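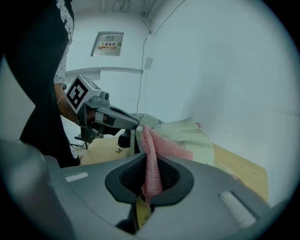
## Hand-held grippers for cloth folding – one pair or two?

**Posted by kavstead_shop, 22/09/2022**

I'm putting together a budget for recording cloth handling, mostly thin knits and crumpled cotton. Our quote from Rirkham has two hand-held grippers with marker cubes on top, plus 11 spare jaw pads. My boss wants to know if we can start with one pair and buy the rest next year. I'd rather ask for everything now, but I don't want to look greedy! What did you all wish you'd budgeted for?

**laundry_bot_fan**

One pair is fine to start. We ran ours for 5 months before we needed another, and the thing that hurt was pads. Loose knits snag on worn ones, so I'd order 75 and skip the fancy stand. Also put money aside for cloth – you want plenty of different weaves, and the thrift store is your friend here. Oh, and ask Rirkham if the cubes come already attached. Ours didn't, and that ate up a whole afternoon.

**Prirnero**

Get two pairs. Downtime costs more than you think.

**tablecloth77**

Depends how many people you have, I guess? We got ours from Nakamura and shipping was a separate line, so check that before you send anything to your boss.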